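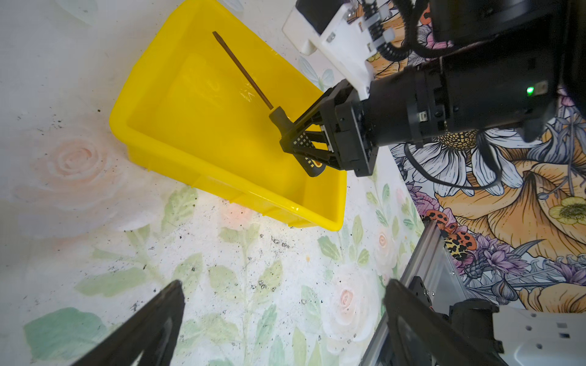

Section 5: Installing the Earth Tube Inlet

These steps cover the intake end of the Fevico earth tube kit, as fitted to a bermed or straw bale house. Finish the trench and pipe run (Section 4) before starting.

1. Set the inlet riser on the buried elbow. Push it down until the molded line meets the collar.

2. Check the riser for plumb on two sides. Backfill in 8-inch lifts and tamp each lift by hand.

CAUTION: Do not use a plate compactor within 2 feet of the riser. The elbow can crack below grade.

3. Confirm that the pipe falls toward the condensate drain along its whole length. Correct any low spots now.

4. Slide the Lenix insect screen into the riser, mesh side up. Turn it clockwise until it stops.

5. Place the rain hood over the screen. Start all 5 screws before tightening any of them. Tighten by hand only.

NOTE: Hoods supplied with the Gusar filter box have a deeper skirt. Trim the riser by 2 inches before fitting this type.

6. At the house end, close the damper and seal the wall sleeve with the gasket supplied. Do not use expanding foam on a lime plaster wall.

7. Open the damper fully and check for air movement at the indoor grille.

Replacement screens are ordered as part 788. For sites with a high water table, follow the Ondrejka sump supplement in place of step 3.

Revised 15 June 2026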